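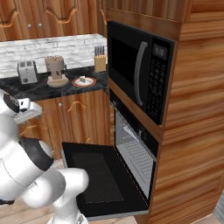

**Graston test group — review of the Girasel kitchen package**

Friday, 10.00, small meeting room and by phone

Present: Sinan Gökçe (chair), two from the test group, one from purchasing, one from the arm software team (by phone, left after item 4). Apologies from the safety lead, who sent written comments.

**1. Notes of the last meeting**

Agreed with one change. Item 3 should have said that the trial licence covers three machines. The fourth machine had been using the trial by mistake and has been taken off.

**2. What is on offer**

Purchasing went over the offer again for those who missed the first call. Girasel is a set of simulated home kitchens sold by Astov. It comes with doors, drawers and appliances that can be opened and closed by a simulated arm, a task list, and a tool for recording and replaying runs. The full package has 75 kitchen layouts. The trial has 17 of them, and all our runs so far were done on those.

The price is 3000 per seat per year, support included. Astov will not split the package by room or appliance. We asked twice.

The other offer still open is from Soylu. It is cheaper but has no ovens or dishwashers, only cupboards and drawers. The chair asked for the Soylu papers to be kept on the shared drive in case the Astov price moves.

**3. Results of the trial so far**

The test group has logged 812 runs. Most were cupboard and drawer tasks, which load quickly and gave no trouble worth minuting. Oven tasks were left until the last two weeks and took up most of the discussion.

Points raised:

- Drop-down oven doors behave well when opened at a steady speed. If the arm lets go early, the door falls faster than it should. Astov say the hinge setting can be changed by the user, and sent a note on how to do it. Not yet tried.
- With the door fully open, the arm has less room than people expected. Several runs stopped because the elbow touched the door while the hand was nowhere near it. The arm software team would like the door counted as an obstacle from the start of the run. At present it is only counted once the hand is inside.
- Replay is good. Runs can be stopped at any step and looked at from a second camera.
- Saved runs are large. The test group will need more disk space whatever is decided.

The safety lead's written comments were read out. He has no objection to using the package for early testing, but does not want simulated runs alone used to sign off any task involving a hot appliance. The package has no heat in it at all. Agreed, and to be written into the test plan.

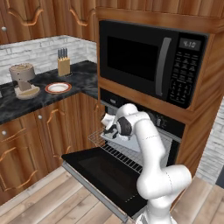 **4. Oven loading task**

The arm software team asked for this task to be the main measure of the package, as it uses the door, the rack and the gripper together. Sinan was in favour but wanted to know first how the task is scored. The test group explained that the scoring looks only at the position of the object and takes no account of the rack, so a run can pass with the rack left where it is. They had a replay stopped at the point where the gripper is just inside the oven, holding a small white object slightly above the tray, and the rack is still partly out of the oven. The arm software team said this was enough to show the problem, and that a person would want the rack pushed back before the door was shut.

There was some discussion on whether this is a fault in the package or a gap in our own task. The view of the meeting was that it is ours to fix. The task file can be edited and a rack check added. The test group thinks this is two days' work, plus a day to re-run the oven set.

The question of lighting and surfaces was raised briefly. One member felt the kitchens all look rather alike, with a lot of brown wood, dark worktops and brick. Purchasing pointed out that the trial is a small part of the full set and that Astov have offered to show the others on a call. To be taken up.

Small objects were also mentioned. The gripper holds them firmly in the package, possibly more firmly than ours would. The arm software team will compare the friction values with those from the bench — they already have the bench figures, so no new tests are needed.

**5. Support**

Two questions sent to Astov were answered the same day. A third, on the hinge, took eight days and needed a reminder. Purchasing to ask what response time is promised in the contract. The offer only says "prompt".

**6. Decision**

The meeting was not ready to recommend a purchase. It was agreed to ask Astov to extend the trial to the end of December on the same terms. If they refuse, purchasing will come back with a price for two seats.

**7. Actions**

- Test group: add the rack check and re-run the oven set.
- Test group: try the hinge setting from Astov's note.
- Arm software team: count the open door as an obstacle from the first step; compare friction values.
- Purchasing: trial extension, response time, call to see the remaining kitchens.
- Sinan Gökçe: add the safety lead's condition to the test plan and ask IT for disk space.

**8. Any other business**

The phone in the small meeting room cuts out when the door is closed. Next meeting to be in the large room if it is free.

Meeting closed at 11.25.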